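Participants wanted - teleoperation study, Planlow Lab, Clandden

Looking for people to drive a robot arm for us. No experience needed, better if you have none to be honest. We're testing whether corrections given mid-task teach the arm more than full demos do. Early result: 100 short corrections did as well as 800 full runs on picking up cloths. Need to know if that holds with new drivers.

What you'd do: 3 sessions, 40 minutes each, in the mock living room. You steer from the wrist view, step in when the arm drifts. Breaks whenever.

You: over 18, ok with screens, can get to Andside in Febuary. Glasses fine. Left handers very welcome, we are short.
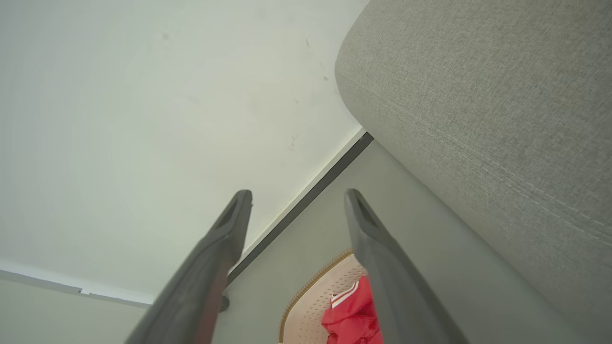

Jarlath Fitzgerald

Red and white cloth on the pink mat by the sofa arm, one of the start positions. Travel paid, plus voucher. Email Edileuza Paiva with times you can do, mornings best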